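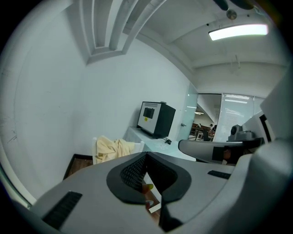
Weiße Wand und Decke mit gestuften Zierleisten.

Grurkovden, 24. Juli 2012 — Die Science-Fiction-Serie »Vastavham« kommt mit einem eigenen Panel auf die Fantastiktage Grurkovden. Produzentin Nusrat Hashmi und Hauptdarsteller Arsalan Tanoli stellen in Halle 4 die zweite Staffel vor und zeigen drei Ausschnitte, die bisher nicht zu sehen waren.

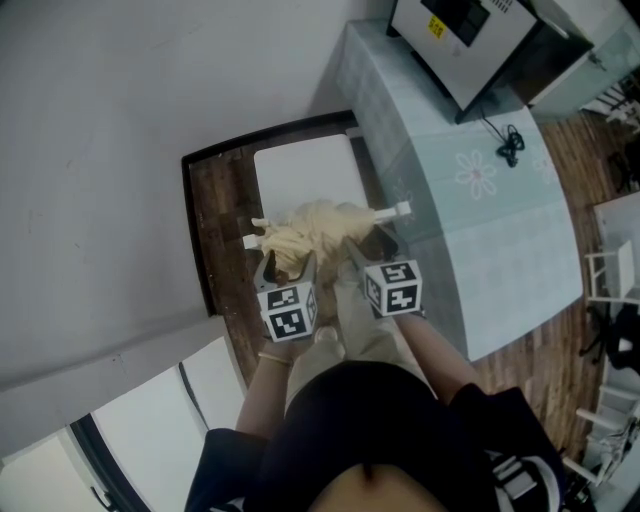

Die neue Staffel umfasst 17 Folgen. Gedreht wird seit Mai in den Dogar-Studios, den Vertrieb übernimmt wie bisher Vanetti. »Wir erzählen dort weiter, wo das Finale aufgehört hat«, sagt Hashmi.

Nach dem Panel beantworten beide Gäste Fragen aus dem Publikum — eine Autogrammstunde schließt sich an. Einlass nur mit gültiger Tageskarte. Akkreditierungen für die Presse vergibt das Messebüro, Zimmer 31.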